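Old Computers, Second Life: Refurbishing Desktop PCs for the Hunier Homework Room

Student project report
Group members: Lotte Verbruggen, Tarmo Ramanauskas, Kobe Bosman
Project coach: Willy Desmet
June 21, 2020

Why we chose this

Our school replaced the computers in the language lab last year, and the old ones ended up stacked in the storage room behind the gym. Kobe walked past them every day on the way to practice and kept asking why they couldn't be used for something. When it was time to pick a project, that was our answer! The Hunier homework room, where Kobe's sister goes after school, had exactly one working computer for all its kids, and there was always a line for it.

We gave ourselves two goals. The first was to get as many of the old towers working as we could. The second was to write a guide clear enough that next year's group can carry on without us.

What we started with

The towers were plain black desktops, all from the same order but in very different shape. A few started right up. Most turned on and then beeped, and a couple did nothing at all. We put a number on each one with tape and started a notebook, one page per computer. Tarmo insisted on the notebook and the rest of us complained – then we used it every single session.

Our budget was 220 euros. We spent 63 of it on thermal paste, cleaning alcohol, brushes and a box of screws, and kept the rest for drives and memory.

How we worked

Every tower went through the same steps.

We unplugged it and held the power button for a few seconds. Then we put on the wrist strap, laid the case on its side and took off the side panel. Dust came out first, with a soft brush and canned air, and we did this outside if the weather allowed (you do not want that stuff in your sandwich, ask Kobe).

Next came the memory. We took the modules out, wiped the contacts, and put them back until the clips clicked. This fixed more computers than anything else we tried, and it takes two minutes! Then we checked each power and data cable at both ends.

The processor came last. We only removed it if the old thermal paste had dried out or if we needed the chip for another board. Willy Desmet showed us on a broken board first, and he made each of us do it once while he watched. We were all pretty nervous.

What is inside the case

None of us had ever opened a desktop before this project, so we want to spend a little time on the parts. We started out thinking it would be a mess of wires. After the third or fourth case you begin to see that everything has its own neighborhood, and you can find your way with your eyes half closed.
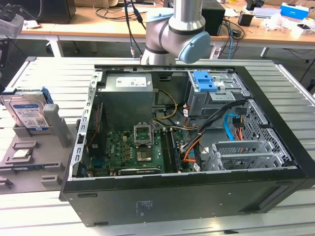

The processor socket was the part we respected most. It holds the chip with a metal bracket that you open with a small lever, and once the chip is out, the contacts have nothing to protect them. With the bracket flipped up and no processor in it, the socket is easy to find near the center of the green board, and the memory slot is right beside it. That is close enough that a sleeve or a loose cable can brush over the socket while you are busy with the memory. Our rule became: if the socket is open, nobody works on anything else in that case.

The drive area was Lotte's favorite. On this type of tower the cage has a bright blue plastic latch, so you know right away where to put your fingers. The cables were less friendly. We learned to note where each one went before unplugging it, and to tuck them away from the fan before closing up.

Problems

Our biggest mistake was mixing up screws. They all look alike until one won't go in. After that we kept them in an egg carton with labels.

We also lost a whole afternoon on a tower that would not start, swapping out one part after another. The small power plug for the processor was not pushed in all the way. Fenna Van Leeuwen from the homework room spotted it while she was just visiting!

For next year's group

Start the notebook on day one. Keep one dead tower for practice. Order thermal paste early, and try the memory before you try anything else. The numbered pages are in the blue binder in Mr. Desmet's classroom, and the towers we didn't get to still have their tape on.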